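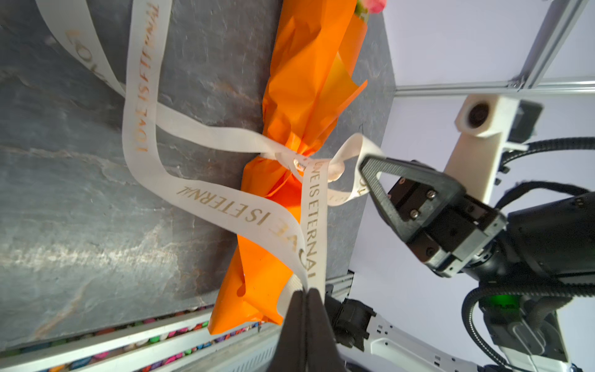 I signed up for the Pekum flower subscription in December, mostly to stop hearing about it from my sister-in-law. Thirty-eight dollars a delivery, two deliveries a month, and a promise on the sign-up page that the stems arrive "garden fresh." I have my doubts about any company that spends that much effort on the outside of a thing. Bright orange tissue, a long cream satin ribbon knotted at the middle, and a pink flower peeking out at the top. It's pretty, fine. I can buy ribbon.

What I wanted to know was how long the flowers last, so I kept each delivery in the same vase, in the same spot away from the radiator, and changed the water every morning. The first bunch was good for six days. The second had two roses with bent necks by the next evening, and the rest went brown at the edges before the weekend. My grocery store bouquets do about that well and I don't have to be home to sign for them.

I wrote to customer service and got a reply from Gisela Rivadeneira, who was polite and sent a credit. She also told me to recut the stems at an angle, which I had already done and had said so in my message.
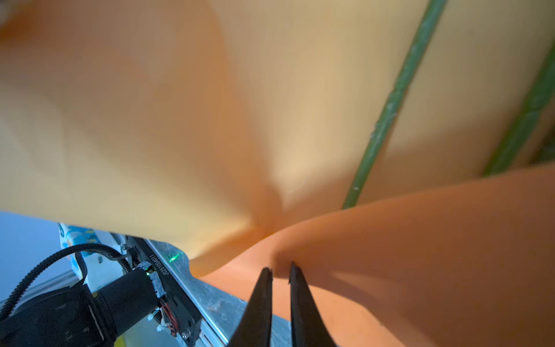

The credit only works on a full-price order, by the way. You find that out at checkout. Skipping a delivery is just as irritating: the button is under billing instead of under deliveries, and it has to be pressed before Monday or you get charged anyway.

My neighbor Ayman Bataineh uses Sfakianakis, the shop over by the post office, and pays a bit more for whatever they have that day. His last bunch outlived both of mine. They don't deliver on our street, so that's a drive, and parking there is bad.

To be fair to Pekum, the colors were well chosen both times and nothing showed up crushed. If you're sending flowers to somebody for a birthday and only the first day matters, I can see paying for it once. As a regular thing for your own kitchen table, no. I canceled after the second delivery and am still waiting for the confirmation email.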